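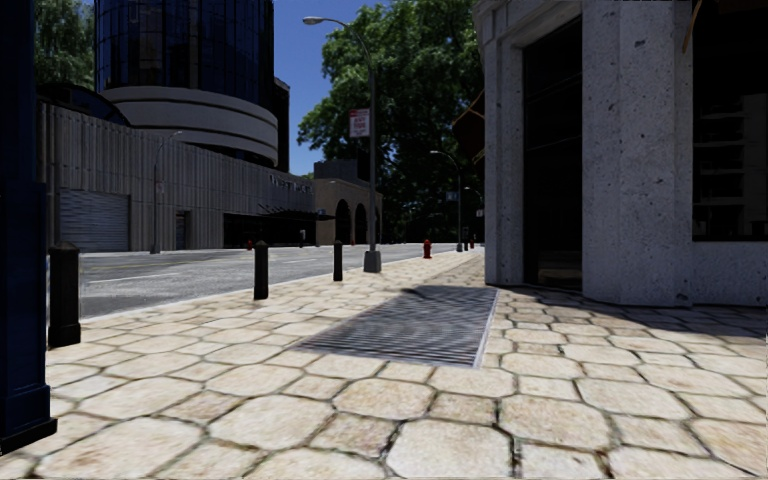
Teaching a Delivery Robot by Remote Control
Speaker notes, Kimaro sidewalk project
Session 2, January

Opening

Welcome the audience and thank the hosts at Grustau. State the topic plainly: how a person driving from a desk can show a robot the way down a city sidewalk, and what the robot can learn from that record.

Explain that all driving presented today was done in simulation. The operator sees a rendered street and steers with a hand controller. The software, Rasier, stores the view together with each steering and speed command.

Why demonstration

A written rule such as "keep clear of the curb" is easy to state and hard to apply. Curbs bend, poles stand close to the road, and a building's shadow can darken half the walkway. An experienced operator handles these matters without stopping to think. The aim of the project is to record that judgment in a form the robot can use.

Pause here. Invite one short question if time allows.

The operator's task

Each operator completed 72 runs over 4 routes. Instructions were kept brief: proceed to the next intersection at walking pace, stay on the sidewalk, and leave room beside fixed objects. Operators were not told which side to favor.

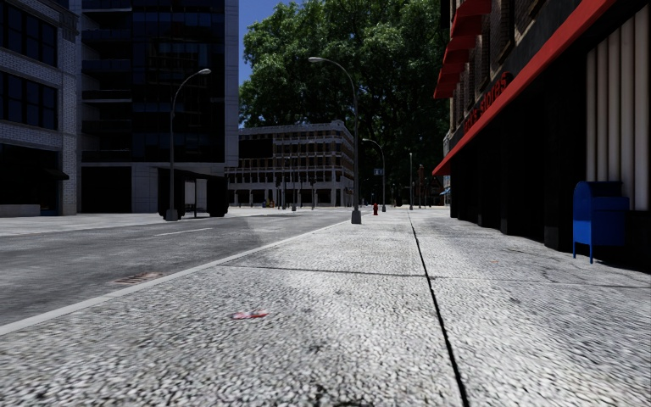 Point out that small things matter to the record. One operator will drive straight over a flat piece of litter; another will steer around it. Both choices are acceptable, but a model trained on the two together may hesitate between them. The team now asks operators to agree on such cases before recording begins – a change that came late and should have come sooner.

Mention storefronts briefly. A dark frontage gives the operator little to judge distance by, and several drivers reported slowing down beside one.

Corrections

The second stage reverses the roles. The robot drives and the operator watches, taking over only when needed. Rasier marks the moment of each takeover, and the commands that follow are added to the training set. The project collected 200 corrections in this manner. Refer questions on storage to the Tusham group.

Closing

Note that outdoor trials have not been scheduled. Direct attendees to the printed handout for the operator instructions, then open the floor.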